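Ticket 129: Recipe photos will not upload from the Nakine app, spinner stops at 15 percent
Product: Waltutlow shared cookbook (hosted)
Opened by: Caroline Rugemalira
Priority: Normal
Status: Closed, fixed in settings
Opened: October 2, 2021

Initial report

I keep the shared cookbook for our cooking group on Waltutlow. I add the recipes from my phone with the Nakine app and tidy them up later on the laptop. Text saves fine. Photos do not. The bar goes to 15 percent, sits there, and then I get "Upload could not be completed. Try again." Trying again does the same thing.

It worked in July. I have not changed phones since then. I have restarted the phone, signed out and in, and removed and reinstalled the app. Other apps on the phone send photos without trouble.

The recipes waiting on photos are the corn chowder, the skillet cornbread and two salads. The drafts are saved without pictures for now.

Reply from support

Thanks for the details. Please try the following and tell us what you get:

1. Upload one photo from a laptop browser, signed in to the same account.
2. Upload one photo from the phone browser, without the app.
3. In the app, open Settings, then Storage, and send us the two numbers at the bottom of the page.

Please also attach a photo or two that would not upload, so we can test with the same files.

Update from reporter

Laptop browser: works, first try.
Phone browser: works, but slow.
App storage page: "Queue 1000" and "Limit 800".

I don't know what those mean. There are not that many photos in the cookbook.

First file attached. It is one of the ones that stops at 15 percent every time.
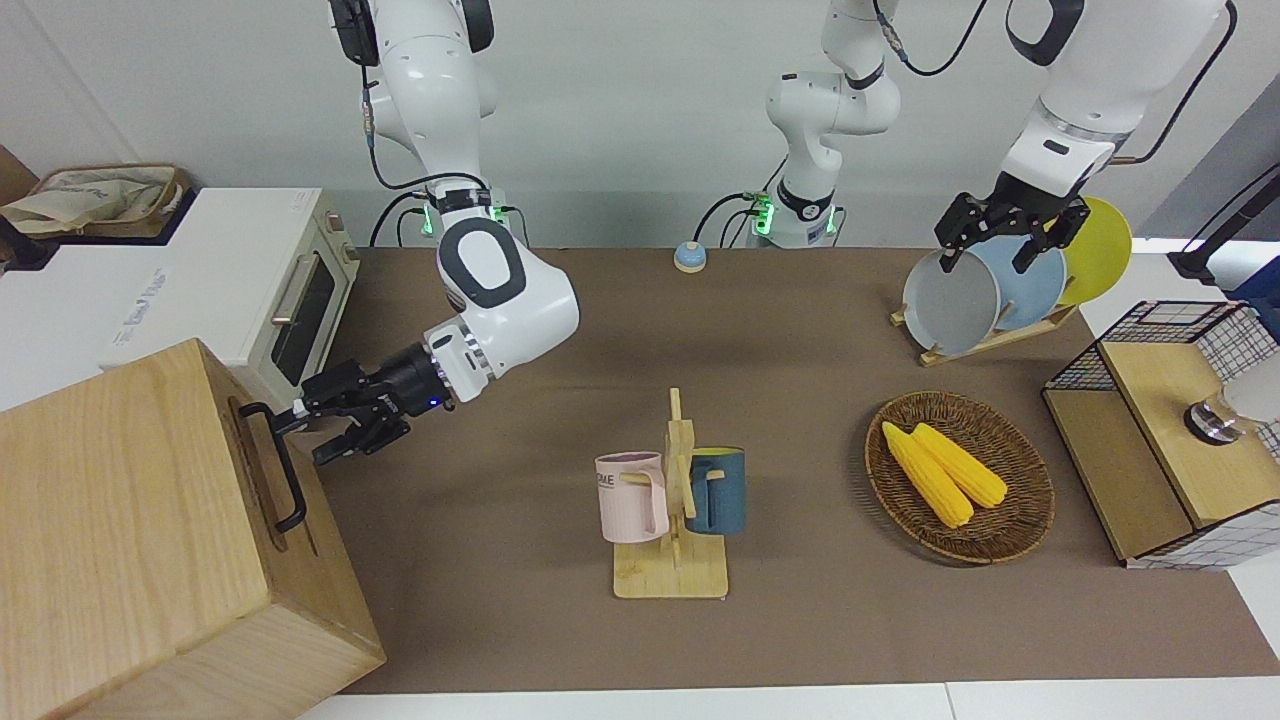
Attachment 1: plates in the dish rack, light-wood box at lower left. Fails in app, uploads from laptop.

Reply from support

We put your attachment through our own copy of the app on a clean account and it went up normally. The file is not damaged and the size is within the limit, so we can rule out the photo.

The storage numbers are more useful. Queue is the number of items the app believes it still has to send. Limit is the number it will hold before it stops starting new uploads. Yours is over the limit, so each new photo gets as far as the first check and then waits for a space that never opens up.

Do you have any backup or sync service connected to the same photo folder? Look under Settings, then Connected Services.

Update from reporter

Yes. There is one called Trunance with a green check next to it. I turned it on a long time ago to copy the cookbook photos to the laptop and forgot it was there. I stopped paying for it over the summer, so it probably isn't doing anything now.

Should I remove it, or will that delete pictures from recipes that already have them? Some of those I no longer have on the phone. I would rather leave the chowder without a photo than lose the old ones.

Second file attached, for the chowder page.
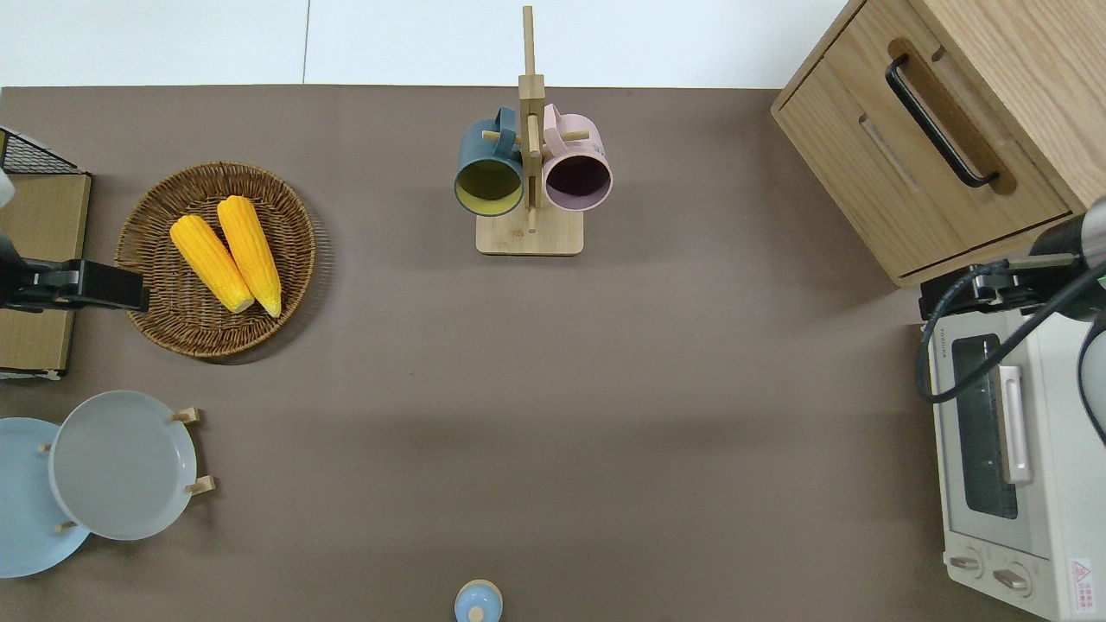
I also tried making a brand new recipe with only a title and one photo, and it stopped at the same place. So it is not tied to the older drafts. Airplane mode on and off made no difference.

Reply from support

Removing Trunance will not touch anything already saved in Waltutlow. Those photos are on our side and the connection only makes copies. To be safe, do it in this order:

1. On the laptop, open the cookbook and choose Export, With Photos. Wait for the file to finish and open it to check.
2. On the phone, go to Connected Services, tap Trunance and choose Disconnect.
3. Go to Storage and tap Clear Pending. Do not tap Clear All — that one also removes drafts.
4. Close the app fully and open it again.

Update from reporter

Done in that order. The export took a while but opened fine, and the old photos are in it. After Clear Pending the queue went to zero. Chowder photo uploaded from the app on the first try. The cornbread and both salads are up too.

One request: the error could say the queue is full. "Try again" had me reinstalling the app for nothing.

Internal note (Mushi team)

Expired Trunance connection still shows a green check. Items are added to the queue and never released. Linked to the open defect on stale connections. Request for a clearer error message passed on with it.

Ticket closed.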